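Jestcombe Robotics Forum > Learning from Demonstration > Collecting data

Last updated: 2021-12-16

Thread: How many sim demos before you bother with the real arm?

vesna_s
We are collecting pick and place demos in simulation, teleoperated, wrist camera plus one fixed camera. Counter with kitchen stuff on it, one target per episode, everything else is clutter. Two operators. The policy does fine on boxes and fails on anything thin. My question is whether I should keep collecting in sim until the thin objects work, or stop now and move to the real arm. Moving costs us the bench for weeks so I'd like to only do it once.

dat_doan
What does "fails" mean? Misses the object, or gets there and closes at the wrong time?

vesna_s
Gets there. It lines up and then closes early or doesn't close at all. On boxes the timing is fine.

dat_doan
Then more of the same demos won't fix it. Look at where your operators close the gripper. If one of them closes as soon as the object is between the fingers and the other goes down further first, the policy is averaging two habits. We had this on the Jiria set. We threw out one operator's episodes and the success rate went up with less data.

savvas_z
Disagree with throwing episodes out. Variety between operators is what you want at the end, and if you train on one person's style you get a policy that only works from that person's starting poses. Keep both and label the operator, then condition on it.

dat_doan
Conditioning on operator is fine if you have hundreds of episodes each. She hasn't said how many she has.

vesna_s
Not hundreds. For the thin objects one operator did 8 good episodes and the other did 5. I know that is low.

jolien_vl
That is your answer then. You can't say anything about timing from that. Get more first and argue about operators later.

Also check the camera view. With a wrist camera a thin thing can line up with the middle of the gripper and the image hardly changes while you go down. The person driving sees it from the fixed camera. Does the policy get both?

vesna_s
Only the wrist one at the moment. I left the fixed camera out because we don't have it calibrated on the real side.

jolien_vl
So your operators are using information the policy never gets. Make them drive from the wrist view alone for a session and see how they do. If they can't do it either, no amount of demos will help.

savvas_z
+1 to that. We did it with the Georgiou gripper and people hated it, but the data was better. They slowed down near the object and that showed up in the policy as well.

latifa_a
Can you post a wrist view with one of the thin objects in it? Hard to judge from words.

vesna_s
Sure. One from the current set.

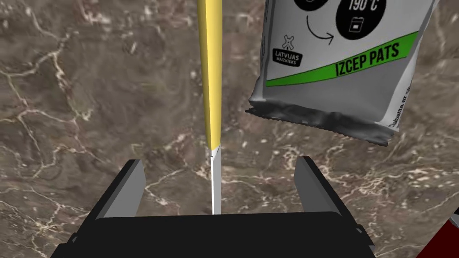 Wrist view, simulated. Fingers open, tip of the yellow and white rod between them, bread bag to the right.

latifa_a
Thanks. Two things. The pale end of the rod is against a brown marble with pale veins all over it. At low resolution I would expect the network to have trouble telling tip from vein. What size do you feed in?

And do you change the counter texture between episodes, or is it always this one?

vesna_s
We scale down a lot before the network. Texture is picked from 6, per episode. This marble is the busiest one.

latifa_a
Split your failures by texture before you do anything else. It takes an hour. If the marble is most of them you have a vision problem and Đạt and Savvas can stop arguing.

dat_doan
I'll still argue. But yes, split them first.

savvas_z
I would keep the marble in even if it turns out to be the worst. Real counters look like that. Don't make the set easier to make the number go up.

jolien_vl
Keep it in training, but report it separately. Otherwise you can't compare runs.

vesna_s
Ok. Plan is to split by texture, then one session with both operators on wrist view only, then raise the input size if the marble is bad. Staying in sim until that is done. Will post numbers here.

Related threads
Zukavham importer drops gripper state on short episodes
Resetting clutter between episodes: random or scripted?
Labeling failed demos, keep or delete
Notes from the May data collection meetup

Contact the moderators | Copyright Jestcombe Robotics Forum | Back to top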